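Satham council delays vote on Pfister Street housing sale

Aug 3, 2022

The Satham town council has put off a decision on whether to sell the Pfister Street apartments to Gerosell, a private property company, after tenants said they were not told about the plan until May.

The estate has 143 homes, all of them rented from the town. Council member Philomena Antwi asked for the delay and said she wanted to see the full terms of the sale before voting. The motion passed by 2 votes.

"People found out from a letter that didn't even name the buyer," Antwi said. "I can't support that."
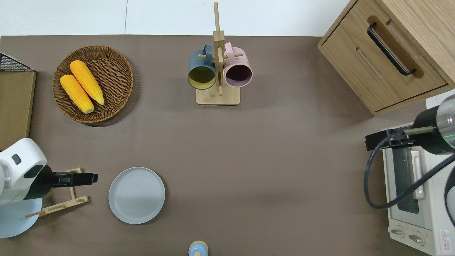
Tenants have collected 637 signatures against the sale, many from neighboring streets in Devport. Philomena Quartey, who chairs the tenants' group, said most residents were worried about rent increases and the loss of the garden plots behind the east block. The plots would become parking under the draft plan. Residents there grow beans, squash and corn, the same kind of yellow cobs as the two in the wicker basket, and some have held their plots since the buildings opened.

Gerosell said in a written statement that current leases would be honored and that it would put money into new roofs and windows. It did not say what would happen to rents when those leases end.

The town's housing office will mail the terms of the sale to 3000 households before the matter comes back to the council. Written comments can be left at the town hall front desk.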